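Zimside: a catalog of stage musical productions

Zimside is a plain-text table of stage musicals and revues put on by touring and resident companies. It started as Lajos Illés's index cards for the Bakos theater archive and was typed up over two winters. Lajos still checks new rows.

Contents

productions.csv has 1124 rows, one per production. A revival is a new row. A transfer to another theater is not.
people.csv lists directors, choreographers, composers and lyricists. One person can hold several credits on the same show.
venues.csv has 136 theaters, with former names in the "aka" column.

Columns in productions.csv

title, opening_year, closing_year, venue_id, director_id, choreographer_id, source, notes

If a show had no credited choreographer, the field is blank. If the credit is disputed, it reads "disputed" and the notes say why. 65 rows are marked this way, most of them from the Wurnmont summer seasons, where the playbills and the newspaper reviews don't agree.

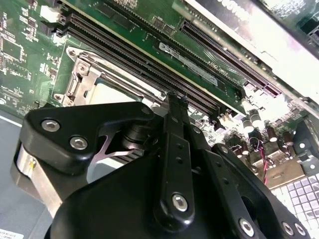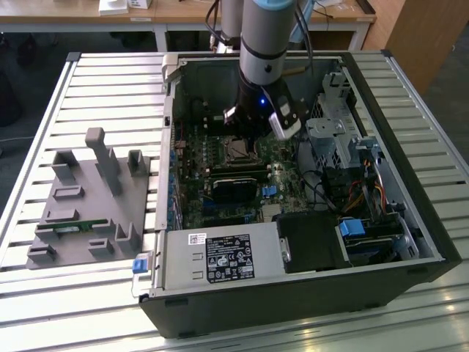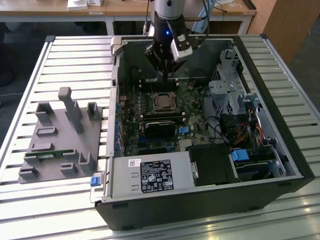 Open computer case and motherboard, three views.

Known problems

Closing years are weak before the Astus touring company began keeping logs. Treat them as the last year a playbill was found.
Seven titles appear twice because the show was renamed on the road. They are linked in the notes but not merged.
Accents in names were dropped in the first version. Most are back now.

Corrections

Send the row number, the change and a source. A scan of the playbill is best. Please don't sort the file before editing, as it makes the changes hard to compare. New rows are added in April.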